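Tandine Bench Station: Set-Up Guide
Section 4. Drive Caddies and the Fixture Tray

Read this section before handling any caddies. Everyone skips it, and then everyone orders part 287, the replacement end tab, which we are happy to sell you.

4.1 Before you start

1. Switch on the bench lights and give your eyes a moment. Much of the work is black plastic against black metal.
2. Check the screw heads on any dark plates near the work area. Snug is enough. Fasteners do not reward enthusiasm.
3. Keep cables out of the moving parts.
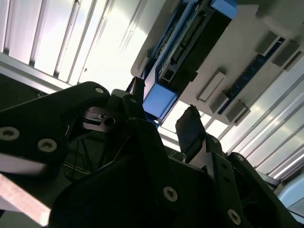 Fig. 4-1. Black plates with countersunk screws.

CAUTION: Keep fingers, sleeves and lanyards clear of the gap between the two prongs. The station has no opinion about what it closes on.

4.2 Placing a caddy

4. Pick up the caddy by its black body. The blue parts look like the obvious place to grab, and on the bench you may. Over a concrete floor, please don't.
5. Lay it flat across the upper edge of the tray, with the chunky blue block to the left and the slim blue tab to the right.
6. Look along the molded recesses on top. Clear out lint, labels and crumbs. Yes, crumbs.
7. Leave the long slot near the bottom of the tray free of loose items.

NOTE: The two shallow recesses on the left half of the tray are not for paper clips or coffee. We have received both back under warranty.
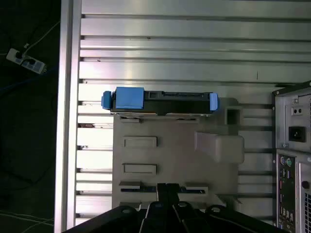
CABLES AND BACK WALL

Etim kits ship with 500 cable ties in a bag – more than you need, and still fewer than you will lose.

8. Route the white cables down the back wall to the rail, with a gentle curve and no sharp bends.
9. Gather any slack in the black cable into a loose loop. Tight coils are neater for a week and a nuisance after that.
10. Wipe the aluminum rail with a dry cloth. The corrugated panels will show every fingerprint, and you have our sympathy.
11. Set the gray board upright in front of the panels. Press lightly on each raised fixture. If one wobbles, tighten it before going on.

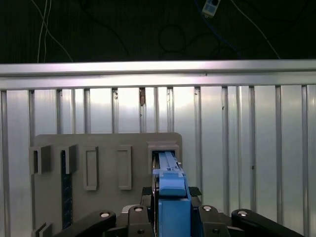 12. Record the date and your initials on form 973, then file it where the next person might conceivably look.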